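Okay, equipment budget thread, as promised to the three people who asked. Bin picking edition!

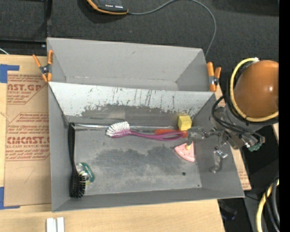 So we have 4,000 left to spend before the end of August and a wish list that runs to way more than that. I've been moving numbers around since lunch and I think I finally have a plan.

First up, a second gripper. Tullow quoted me 1,835 with the mounting plate and I've stopped trying to talk them down. We only have the one, and if a finger bends on a dish brush handle or something, the whole project sits there while we wait on parts. Not doing that again.

Next, 500 for bins. The one we have is pretty scratched up and I'd love a couple of spares (same size please, I do not want to redo the clamps and the divider every time!)

Then the boring stuff: cables, hose, more spring clamps, more acrylic sheet. I always guess low on this line and then end up buying tape out of my own pocket. This year it gets a real number.

Objects are cheap, thank goodness. Brushes, cubes, toy food, little packaged things. I want 16 new ones and the dollar store can handle most of it.

What got cut: the Kirnumham force sensor. I know, I know. It's lovely, but it eats everything that's left and then some, and Geum has one we can borrow if we ask nicely.

If anybody has bought bins from Ekovow, how long did shipping take? Their site says "soon" and my order form wants a date.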